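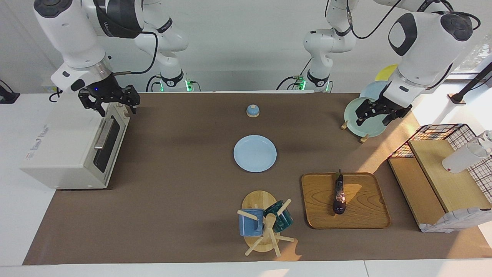 Attachment 1 - both grippers open, left one at the green plate

Ticket 1427 - Left gripper lags when teaching the plate task by remote
Opened by: Jummai Effiong
Site: Deltden, kitchen table cell
Status: Waiting on site

Jummai, Friday 9:40
Hello again, and thank you for being so patient with me on the last ticket! We're teaching the arms to take a plate out of the wooden rack and set it down flat on the mat, with me driving both arms from the leader handles in the next room. The right arm follows my hand beautifully. The left one is fine until I squeeze, and then the fingers wait a moment before they close, so by then I've usually drifted up and the plate gets a nudge instead of a grip. Out of 157 takes I've had to throw away 19 for this. I've restarted the Pidard software twice and swapped the handles over - the delay stays with the left arm.

Verna Castellanos, Vulico support, 11:15
Hi Jummai, lovely to hear from you, and swapping the handles was a very good thought. It pretty well clears them. Both arm bases are showing green in your picture, so I'd leave the power side alone for now. Could you open the gripper page and read me the smoothing value for each side?

Jummai, 11:50
Right is 4, left is 30. I certainly didn't set that! Could it have come in with the Ghauri profile we loaded in August?

Verna, 12:05
It could, yes, that profile was made for soft objects and closes slowly on purpose. Please set the left to 4, save, and then home both grippers before you drive again (the old value stays in use until you do). Record ten fresh takes on the green plate and send me the log. I'll keep this open until I've seen it.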